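Edania site visit: notes for the equipment plan

Home > Reports > Visits

Edania opened its workshop to prospective buyers in March. I attended with our equipment shortlist, a spreadsheet with too many blank cells and a ceiling of 88 thousand for the first year. The purpose was to see a two-arm bench cell at work and to find out what the quotation leaves out.

The visit began at 9.30 with a short talk by Réka Deák, who handles installations. Three packages are on offer. The smallest, Tavik, is a table, two arms and an enclosure. Rerkel adds a second table and a spare gripper set. The third is made to order and was not priced on the day.

We then moved to the cells. The one I watched longest had two arms working over a black table inside black fabric walls, with kitchen items set out between them: a white cutting board, a red knife, a pink cup, a small wooden box with a drawer.

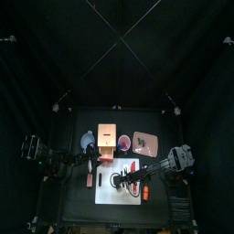
Floor space came up first. Our room is 19 square metres, and the drawing for Tavik asks for clear access on three sides. One cell fits. Two would fit only if the storage racks went elsewhere, and I have put the cost of moving them in the plan as a separate line.

Power is simpler. Each cell runs from an ordinary wall supply, although Edania advises a circuit of its own. Our electrician, Fülöp, quoted 353 for that work last year and I have carried the figure over unchanged.

Consumables were the part I had underestimated. Gripper pads, cable sleeves and replacement fabric are sold as a yearly kit at 2,181 per cell. The kit is optional in the first year and required afterwards if the service contract is to stay valid. This is in the contract annex — page four — and was missing from the summary we were sent.

Props are not supplied. Buyers find their own, and Deák suggested keeping duplicates of everything from the start, as a replacement of a different size or colour means checking the set-up again. I have allowed a small sum for this and a lockable cupboard.

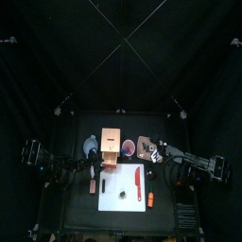
Delivery is quoted at 14 weeks from order, with two days for installation and one for training. Training covers four people. Additional places are charged, but the rate was not to hand and is to follow by email.

Open points before we order:

Service response time, which differs between the brochure and the contract.
Whether the enclosure can be bought later at the package price.
Cost of a second training day.
Lift access for the table, which ships in one piece.

My recommendation is one Tavik cell this year, with the consumables kit included from the outset. Rerkel should be looked at again when the storage question is settled. The revised budget sheet is in the shared folder under Equipment.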